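# About Pometti Automation

Pometti Automation designs and tests gripping tools for packing and sorting work.

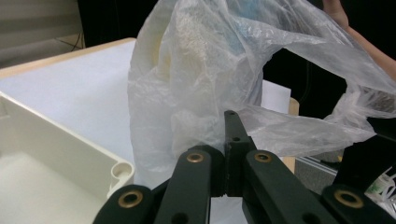

*Gripper jaws at a translucent plastic bag, with an open white box alongside.*

Our annual open day takes place at the Bromside workshop on 20th January. Sibusiso Mofokeng leads the demonstrations — 40 minutes each, with time for questions. School and company visits may be arranged through Lumturie Bošković, Visits Office, extension 440.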